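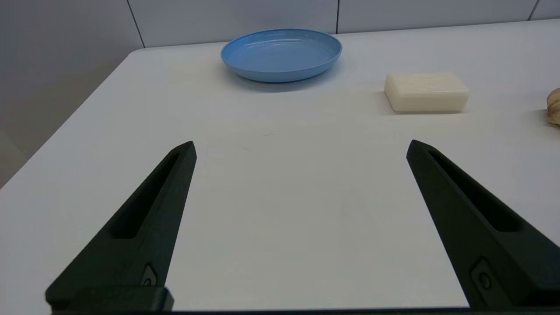
The white table, with a few faint marks on top.

I went to the Gatora open day at Wanduvberg in April expecting to be sold something, and for the first half hour I was. The talk promised that sorting a table of mixed shopping was "the real test of a packing room". Perhaps it is. Seventy chairs had been put out and I had no trouble getting one near the door.

The leaflet says the building has 304 square metres of working space and 1160 different items on its shelves. I saw one shelf, so I'll take their word for the rest. What we were shown was a single table, and I will say the table was good: smooth, white, rounded at the corner, low enough to look down on. It does have scratches. I asked Vlasta Đorđević, who led our group, how often the tops are replaced and she said she would find out. I left without an answer.

The goods were a strange mixture. I had hoped for a proper week's shopping, with tins and jars and something that leaks. We got a crinkly snack bag, a small flat plastic case with a barcode on it and a few things from the bread end of the meal.
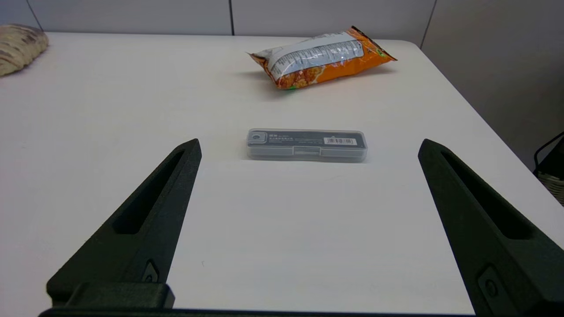
The snack bag is the one I would watch. Anyone who has packed a bag at a till knows that crisp packets never sit where you put them, and a hard slim case is easy by comparison. Naa Agbenyega, standing next to me, used to pack hampers for Medve and thought the same. She wanted to see the bag go in under something heavy. There was nothing heavy.

Then came the "table laying" part, with a light blue plate. A plate, a roll and a pale block that I took for butter, though my neighbour said tofu and someone behind us said sponge. If three adults can't agree what is for lunch, I'm not sure the meal has been well chosen. 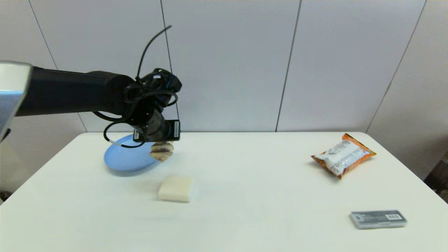
The roll, held up to the right of the blue plate, with the pale block and snack bag also on the table.

Entry was £8, tea included, and the tea was fine. The Rollinora stand in the corridor had better biscuits and a man who answered questions directly, including mine about the price of shelving. I'd go again if they put out a full shop, eggs and all. Bring a cushion for the chairs, and use the side entrance, as the front one has steps.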